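Accueil Essais Préhenseurs Bras Caméras Contact
Catégorie : Manipulation - Questions fréquentes

Quels préhenseurs comparez-vous en ce moment ?
Deux modèles à doigts : le Fositz, à mors parallèles, et l'Evari, à doigts articulés. Ils sont montés tour à tour sur le même bras, avec le même contrôleur.

Combien de prises par modèle ?
400, réparties sur 11 objets. Une prise est comptée bonne si l'objet reste tenu cinq secondes après la levée.

Peut-on reprendre vos réglages de force ?
Oui, à condition de garder des embouts de même dureté. Eliseo Palacios tient le tableau à jour à l'atelier de Beaulieu - demandez la version de février, l'ancienne contient une erreur d'unité.

Faut-il changer de contrôleur pour passer d'un modèle à l'autre ?
Non. Seul le fichier de configuration change. Comptez environ deux minutes, redémarrage compris.

Comment notez-vous les objets souples ?
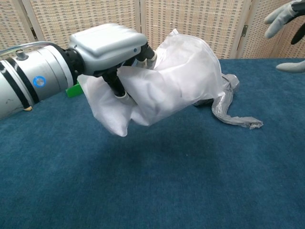 La note des objets souples porte sur la tenue et sur le volume que l'objet occupe une fois levé. Un sac plastique vide se gonfle d'un côté et s'affaisse de l'autre, si bien que son contour en l'air ne ressemble plus à celui relevé à plat. Avec un sac blanc translucide pincé entre les deux doigts, comme ici, la caméra doit aussi distinguer le film de l'embout gris clair qui s'enfonce dans les plis. Nous notons donc la détection à part.

Prêtez-vous le matériel ?
Le Fositz seulement, sur demande écrite à Dwight Lapointe, site de Breltthorpe. Le câble d'alimentation n'est pas fourni.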